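Small claims: judge denied my adjournment, now what?

rokstead_renter
Posted in Courts and Procedure

My landlord, Bader Property, sued me over a broken lease. I asked for an adjournment 11 days before the hearing because my witness was out of state. Denied, one line, no reason given. The hearing went ahead and I lost. Do I appeal or file a motion to reopen?

clerkwindow14
Did you show up? If you were there and argued your side, reopening is probably off the table. That is mostly for defaults.

rokstead_renter
I was there. My witness, Yolanda Bedoya, was not. She saw the walkthrough in January.
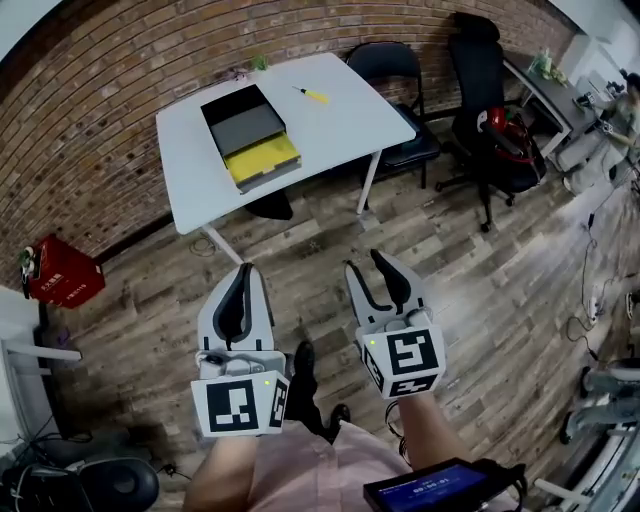 Rokstead, May 25, 2026

Adding the update here so it stays in one thread. The written judgment came in the mail. It says I have 14 days to appeal and the filing fee is $50. It does not mention the adjournment at all.

ccori_b
Then appeal. A judge who won't wait for your only witness didn't give you a fair hearing.

clerkwindow14
I disagree. Adjournments are up to the judge, and appeals courts rarely touch that. Did you attach anything from the witness to your request?

rokstead_renter
No — I just wrote that she was traveling.

clerkwindow14
That hurts you. A signed statement with her travel dates would have helped.

ccori_b
Some counties give you a whole new hearing on a small claims appeal. In that case the adjournment doesn't matter and she can just testify. Call the clerk and ask which kind yours is.

clerkwindow14
Fair point, I was assuming review on the record. Ask that first, and ask if the 14 days run from the mailing date or the date on the judgment.

rokstead_renter
Will call when they open. Keeping the envelope.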